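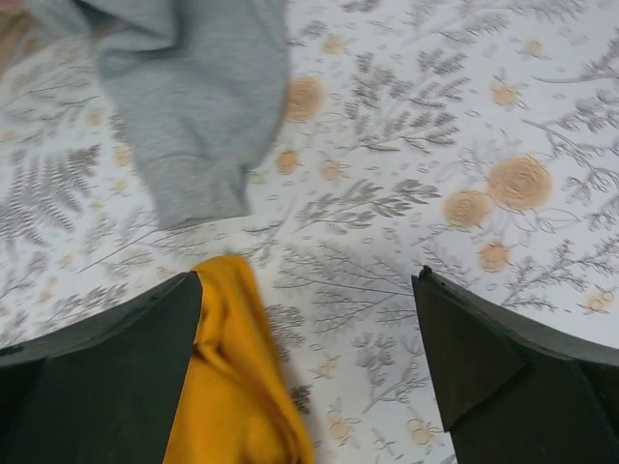
Mustard cloth at the fingertips, grey knit-like cloth lying crumpled on the rose print.

Last updated: Jun 2, 2023

Altik Soft-Goods Practice Guide and Card Set - our review

I've been meaning to write this one up since April, when the Altik guide landed on my desk at Pratbridge and I carried it home to read over a pot of tea (very slowly, I'll admit). It's a 70-page spiral-bound book of good practice for robots that handle cloth, with 22 laminated cards to keep beside the bench, and I've grown quite fond of it.

The cards are the best part. Each one covers a single habit: check the fingertips for burrs before the first pick, keep hands out of the reach zone until the arm is in hold, write down the grip force whenever you change fabric. Nothing there will startle an old hand, but it's lovely to have it all in the same plain wording, and our newer people reach for them constantly!

I was especially pleased with the chapter on backgrounds. Altik wants patterned covers used as well as plain ones, and asks you to record which cover was down for every run. We'd been terribly slack about that. The fabric chapter is good too, with separate advice for knits and lighter cloth, though I'd have liked more on cuffs and sleeve ends.

My grumbles are small. The index is thin, the binding catches on everything, and at $300 it isn't a casual purchase - the older Torres booklet costs far less, if you can live without the cards.

Comments

ciltumus_bench: We bought 2 sets and the cards have held up well. Agree about the index.

greyknit: Does the guide say how often to recheck grip force?

foldingfan: Start of every shift, and again after a fabric change. It's on one of the cards.

Contact us | Copyright Pratbridge Bench Notes | Back to top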